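Grokside Community Help
Home > Kitchen and Food > Storage and Sorting

Where do you sort produce when the kitchen has no counter?

Posted by Stefanou_K, September 2023
Viewed 3,841 times

I rent one room with a shared kitchen down the hall. The kitchen has a sink, a stove and a strip of counter that is 15 inches wide, and the dish rack lives on it. When I come back from the market with a week of fruit and vegetables I have nowhere to spread it out. I need to look it over, pull the soft pieces, and split it into what goes in the fridge and what stays in the room.

So far I have done it on my desk, but the desk has my laptop and papers on it, and last time an orange had gone bad on the underside and left a ring on a folder I needed. The floor is carpet. I have a bed, a desk, a chair and a small drawer unit with a printer on it that I would rather not move.

Two things I want to know. First, is there any surface I am missing? Second, in what order do you sort? I usually end up with tomatoes under carrots. I do not want to buy a folding table, there is no place to store it.

Answer accepted by poster

11 people found this helpful

Posted by Gwenaël Poulain

Use the bed. It is the biggest flat surface in a rented room and it is at a decent height if you sit on the chair next to it. I did this for two years in a room like yours.

You need a plastic sheet and something with a rim. For the sheet I used thin plastic from a roll, the kind sold for covering tables at parties. Spread it wider than you think you need. Thin plastic wrinkles on a duvet and you won't get it flat, so don't bother trying. Round fruit will roll toward any dip, and the dip is wherever you are leaning. Don't sit on the bed while you sort.

The rim matters more than the sheet. A metal serving tray with raised sides is good. Put it on the bed next to the plastic, or on top of it, and move pieces into it as you check them. Everything on the plastic is unchecked, everything in the tray is done. If you get interrupted you still know where you were.

Leafy things and long things get their own dishes. Bok choy sheds water if the market sprayed it, so it goes on a plate right away and not on the plastic. Carrots can lie on the sheet for a while, but they end up on top of the small fruit if you let them.

My order:

Greens first, onto a plate.
Carrots next, on a dish or along one edge.
Apples and oranges. Turn each one over and press near the stem.
Plums, grapes and tomatoes last, and nothing goes on top of them.

Keep apples away from the greens once you are finished. They make greens go yellow faster. Apples go in the room or in a closed bag in the fridge.
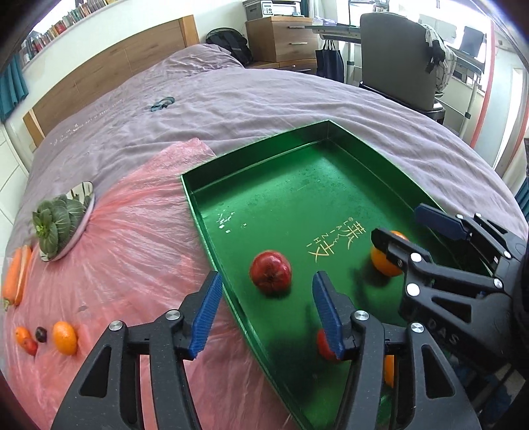 Apples and oranges out on the pink plastic, with the carrot and the bok choy on their dishes at the back, are in the second one.

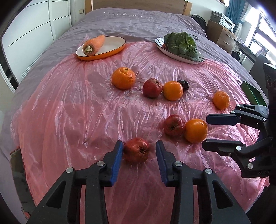 When you are done, carry the tray to the kitchen in one trip and come back for the dishes. Then pick up the sheet by all four corners so the dirt and stem bits stay in the middle, and shake it over the trash. Wipe it with a damp cloth, hang it over the chair, and fold it when it is dry. Mine lasted most of a year before it tore.

If you worry about the duvet, put an old towel under the sheet. I stopped doing that after a while.

2 comments on this answer

Stefanou_K: Thanks. I have a tray already, it was under the printer paper. Do you wash things before or after?

Gwenaël Poulain: After, and only what I'm going to eat that day. Wet fruit in a bag goes moldy. Carrots I wash when I peel them.

3 people found this helpful

Posted by vulby684

Ask whoever you share the kitchen with if you can move the dish rack for ten minutes. We put ours in the sink when somebody needs the counter and then put it back. 15 inches isn't much but it is enough if you do one bag at a time.

Also you could buy less per trip. I go twice a week and never have enough to need sorting.

Posted by danora_june

Ironing board. Lower it to sitting height and lay a towel over it. It folds up behind the door. Not good for oranges, they roll off the narrow end, but it's fine for greens and carrots.

I wouldn't do it on a bed myself but I have a dog.

This thread is open. Sign in to add an answer.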